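7 Feb 2023

I swore off celebrity apologies in September and lasted, what, five months? Tonight the Follton swim crowd was all over my feed again, because Sindstead's golden-boy sprinter got caught skipping out on a bar bill at the Grasel after his big win (77 bucks, people!) and then blamed the bartender. His sorry went up before breakfast. White text, black square, the word "journey" in it twice. By lunch it had 2,000 comments and I'd read way too many of them while my soup went cold.

My sister-in-law thinks he'll lose the Sabatier watch deal. I say he'll be back on the posters by summer, they always are! Anyway, phone goes in the drawer at ten. I mean it this time.

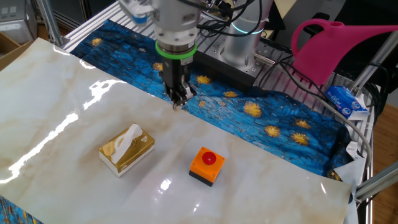 Marble pattern, very shiny, with the lights bouncing off it.

Still haven't mailed the 40 dollars for the pool pass. Tomorrow.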